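The Great Sitting Room Sort-Out (Part One, Because Of Course There's a Part Two)

I had a perfectly good plan for Friday. I was going to make a pot of tea, sit down with the last hundred pages of my library book and not get up again until somebody needed feeding. Then Ewan came in from the shed at half past nine and said the words "while it's dry, shall we just have everything out?" and that was the end of that.

If you've been reading this blog for a while you'll know that when Ewan says "just", I need to cancel my afternoon. He just wanted to look at the gutter in February and we had a ladder in the hall for a fortnight.

Anyway! He did have a point. We've been in this house for 14 months and the big back room has never once been finished. It's where things go. Cushions that don't match the sofa, the bag of bags, Darcy's craft things, the seats we bought for guests and then never put out because there was always something on top of them. It has lovely tiles, that room, a sort of warm pale beige, and I'd honestly forgotten what half of them looked like.

So we had everything out. Or rather we had everything moved from the edges to the middle, which felt like progress at the time.

I should explain the seats. When we first moved in I got very keen on the idea of low seating, the sort of room where people kick their shoes off and lounge about with a plate of olives. I'd seen it in a magazine at the dentist's. We bought a couple of things from a shop called Vikham, out on the ring road, and they turned up in a van with so much packaging that Darcy made a den out of it. Lovely seats. Very comfortable. Completely impossible to get out of if you're over forty, as my mother found out at Easter. Ewan had to take one arm and I took the other, and she was laughing so much she was no help to either of us.

They've stayed, though, because Darcy adores them and so does everybody under twelve who comes through the door. And they do look nice when there's nothing on them. What they don't like is dust, crumbs, felt tip or sun, and that back room gets all four. Which brings me to covers.

My idea was that everything round and squashy should have some sort of cover over it when it's not being used. Nothing fancy, I didn't want to sew anything (I have a box of things I started sewing, and it doesn't need company). I went through the airing cupboard and came out with an armful of whatever was big, white and past its best, and we laid it all over the backs of the chairs to see what we'd got.

The first attempt was far too small and kept pinging off. The second was so enormous it looked as though we were about to go abroad for the winter and shut up the house. I did have a bit of fun with that one, wafting about like a duchess, until I caught my foot in it and sat down rather hard on a box of jigsaws.

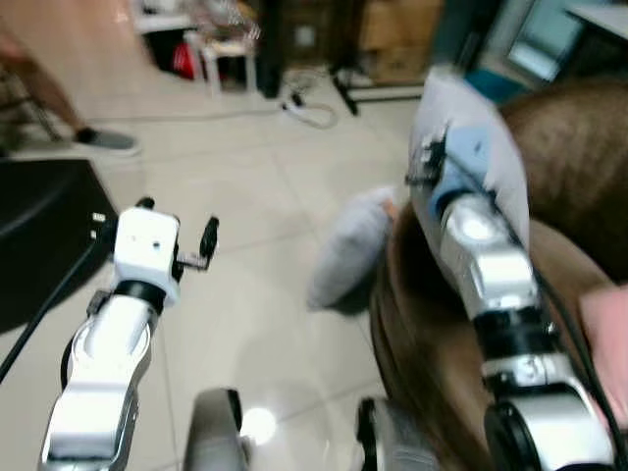 A floor cushion out, and that stool at the back still waiting its turn.

I'm rather fond of that pale grey-blue cushion, by the way. I couldn't tell you where it came from. Ewan thinks it was in the flat when he was a student, which would make it older than our marriage, and I think it came free with something. It's the exact colour of the sea at Harawira on a dull day (that's the holiday cottage, not the actual place, the owners had named it after somewhere they'd been on honeymoon) and every time I put it in the charity pile I go and get it back out again.

Now, the stool. I want to talk about the stool because it's been the subject of what I'll call discussions.

It's white, it lives against the far wall, and it was bought to be sat on. I don't think it has ever been sat on. From the very first week it was somewhere to put things down "for a minute", and the things have been breeding. Post, library books, a glove, the good scissors when I've turned the house upside down looking for the good scissors. Every few weeks I clear it, stand back, feel marvellous, and by teatime there's a pile again. Ewan's view is that if a stool wants to be a shelf you should let it be a shelf. Mine is that we own shelves.

We left it till last, partly to keep the peace. There's a red bag that lives underneath as well and I wasn't ready to face the bag.

What I did do properly was the floor, and I'm going to be a bore about it for a moment because I was so pleased. I've been mopping those tiles with all sorts and they've always dried a bit streaky. A lady in the queue at the hardware shop told me I was using far too much of everything and that I should try a tiny splash of washing-up liquid in a bucket of properly hot water, then go over it again with plain water and an old towel. I'd bought a bottle of something called Wurkel by then, so I felt a bit silly, but I tried her way first and the Wurkel is still sitting under the sink with the seal on. The light comes right off the tiles now when the sun's in! You can see every hair and crumb as well, mind you, so it's swings and roundabouts.

If you're doing your own, get on your hands and knees for the corners. I know. I put a podcast on and shuffled round on a folded towel, and I found two hair clips, a marble and the back off the remote control that we've been holding together with tape since before Christmas.

Darcy was in charge of soft things. This was a proper job with a proper title (Head of Soft Things) and came with a pencil behind the ear. All cushions, throws, blankets and anything with a face had to be brought before the Head of Soft Things and either kept, washed or passed on. It took a very long time. Some of the interviews were quite searching. I don't think a single item with a face was passed on, but two tired old throws went, and a draught excluder that none of us could remember owning.

Then we had lunch, standing up, because there was nowhere to sit. Cheese on toast with the end of the chutney. Ewan wanted to talk about paint over lunch and I said absolutely no paint until the boxes were gone, and he said what about just a tester pot, and I gave him a look.

The afternoon was slower. It always is, isn't it? You start the day flinging things about and end it reading a leaflet from 1998 with your feet going numb. I got stuck in a box marked BILACH in Ewan's capitals, which turned out to be everything from the Bilach flat that we'd never unpacked: an egg timer, extension leads, a tin with 261 stamps in it (Darcy counted, and then counted again when I said there couldn't possibly be) and a 1,000-piece jigsaw of a steam train that we were given as a leaving present. The jigsaw has gone on the shelf. I'd quite like to do it over the winter if I can find a table that stays clear for long enough.

By half past five we'd got as far as this:

Covers sorted, more or less. I'm going to hem the one that works, or at least iron some of that magic tape on to it, and make a second when I find another sheet I don't mind cutting.

Cushions sorted, apart from the ones Darcy wants a second opinion on.

Floor done, and please will everybody take their shoes off.

Boxes down to 4, which live behind the door and which we're all being very good about not mentioning.

Stool: see above.

We had chips for tea, and then the three of us sat about on the low seats with our feet up, and it was lovely, it really was exactly what I'd had in mind in that dentist's waiting room. No olives, but there was half a packet of shortbread. Then the phone rang in the hall and none of us could get up to answer it.

I'll do the red bag next week and report back. If anybody has a good way of stopping a cover sliding off a round seat without pins (Darcy sits down like a dropped piano, so pins are out) do please leave me a comment. My sister-in-law swears by that bobbly rubber stuff you put under rugs, but I've only got a scrap of it and it's under the rug.

Oh, and the library book is due back on Monday and I've still got the same hundred pages to go, so no spoilers please.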